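Packing and Mailing Small Electronics: Your Questions

Last updated January 6, 2024

I sell used chargers, cords, adapters and other little desk gadgets out of my spare room, and I've been at it long enough that the same questions land in my inbox every week. So I put them all on one page! If yours isn't on it, write to me and I'll add it when I get a minute.

Do I have to use the original box?

No, but I love it when people do. The original box already fits the thing, it has the flaps in the right places, and buyers get a kick out of opening it. If the original is long gone, any small tuck-top box will do. I buy plain ones from Starkwood in bundles of 15 and keep the odd pretty one that comes my way (colored insides are my weakness).

What kind of box do you mean by tuck-top?

The kind where the lid is part of the box and swings up on a hinge at the back, with rounded flaps at the corners that slide down inside the walls when you close it. No tape needed to keep it shut on a shelf, although I do put one strip across the front before it goes in the mail. A flap that has been bent the wrong way won't hold, so go easy on them.

How should I wind the cord?

Loosely. I make a loop about as wide as my palm and keep laying the cord on top of itself, following the bend it already wants to take. Please don't wrap it tight around the plug! That puts all the strain right where the cord meets the plastic, and I've had to throw out perfectly good chargers for it. Coiled cords are easier in one way (they spring back by themselves) and a pain in another, as they never want to stay down in the box.

Do I need a twist tie?

For a straight cord, yes, one is plenty. For a coiled one I usually skip it and let the box do the work. Deepika Reddy, who buys from me now and then, swears by little strips of hook-and-loop tape, and they're great if you have them lying around. Rubber bands I'd stay away from. They get sticky after a summer in the closet.

Where does the leaflet go?

On the bottom, flat, with the cord and the device on top of it. I used to put it on top, and it got crumpled by the lid every single time. Underneath, it stays smooth and it gives the bottom of the box a bit of a lining too.

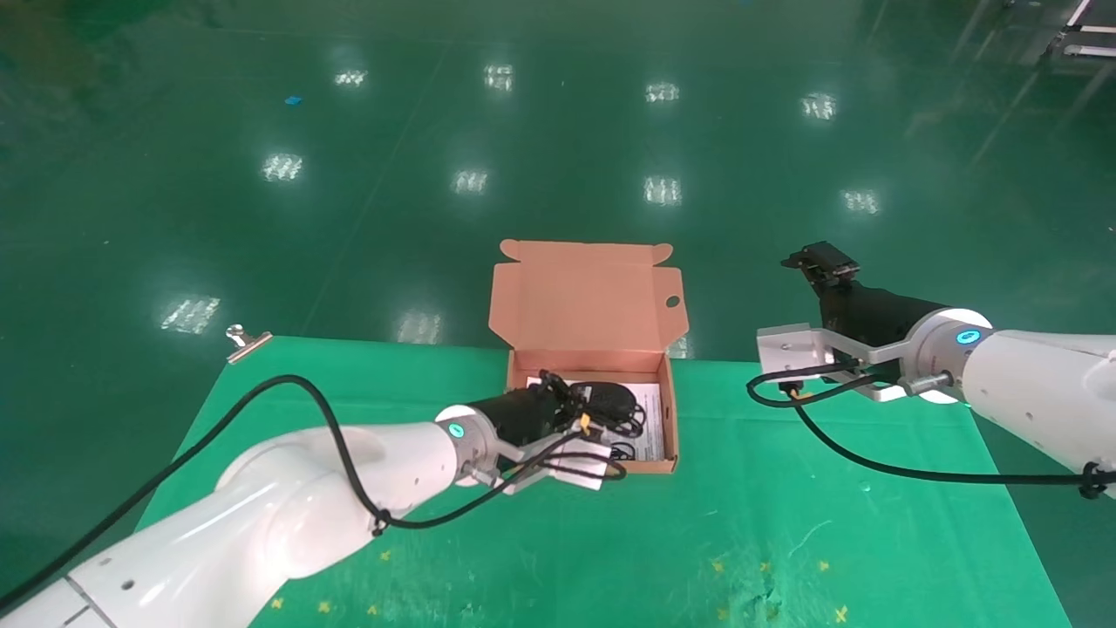

Leaflet down first, coiled cord on top, lid still open.

What if the cord keeps creeping over the edge?

Happens to me all the time. Set the heavier piece down first, somewhere near the middle, then tuck the loops in around it starting at the back and working toward the front wall. Press down gently with your fingers spread and bring the lid over slowly with your other hand. If it still pushes the lid up, the box is too small - go up a size and don't fight it.

Should I add padding?

In a small box that's close to full, I don't. If you can hear things sliding around when you tilt it, ball up a sheet of plain paper and fill the gap. The outer mailer is a different story, and there I always want padding on every side. I've used the Jerkis padded mailers for two years and have no complaints, apart from the glue strip, which grabs my sleeve.

What surface do you pack on?

A mat. Anything with a little grip, so the box doesn't skate away while you're pushing a cord into it. It also makes small screws and clips much easier to find!

Can I put more than one charger in a box?

You can, but label them. Chandrasekhar Thomas once sent me 8 in one carton with no tags on any of them, and I spent a whole evening reading tiny print with a flashlight. A scrap of masking tape with the name of the device on it would have saved me the trouble.

Can I mail things with batteries in them?

Check with your carrier first. The rules depend on the battery and on where the package is headed, and they change, so I'd hate for you to go by what I remember. A plain wall charger with no battery is a lot simpler.

How many of these have you packed, anyway?

Over 3000, going by my order book. Every one of them on the same wobbly table, which I keep meaning to replace.

Do you take boxes people don't want?

Yes please, as long as they're clean and still have all their flaps. Small ones especially. Drop me a note before you send any, though, because my shelf was full all through September and I had to turn a few people down.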